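# Bodalum plastic cups, set of three

I sell a lot of fancy glassware in this little shop, and I still drink my own orange juice out of one of these. They're plain plastic cups in pink, light blue and lime green, with a taper toward the bottom and no print on them anywhere. I first ordered them in September for my nieces and ended up keeping a set back for myself (sorry, girls!).

What I like is how easy they are to tell apart. Everybody picks a color at breakfast and that's their cup until bedtime – it has cut my dishwashing way down. The walls are smooth, so a quick wipe with a soapy sponge does it, and you can't see through them, which my youngest niece thinks is great for hiding the vegetable juice she hasn't finished.

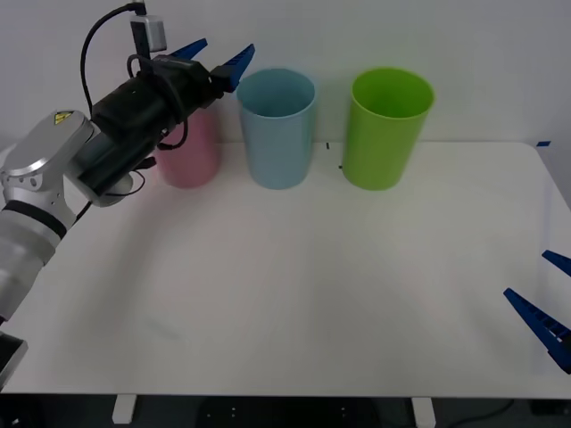
*The Bodalum set: pink, light blue and lime green.*

Pink is the soft, matte one and goes first every time I restock. Lime green is much louder than you'd expect from a cup, and I love it! If you'd like two of the same color, put it in the order note and I'll swap them when I've got spares.

A few things people ask me:

- **Microwave?** I wouldn't. Use a mug.
- **Dishwasher?** Top rack, please.
- **Lids?** Not for these. The Tikkanen tumblers have them, but those are a bit bigger and cost more.
- **Can I write names on them?** Sure, a paint pen works – mine has stayed on so far.

**Item number:** 1191

**In stock:** 219 sets

Orders go out from the Elirari storeroom in a padded box. The next delivery is due 25th March, and I've asked for extra pink this time.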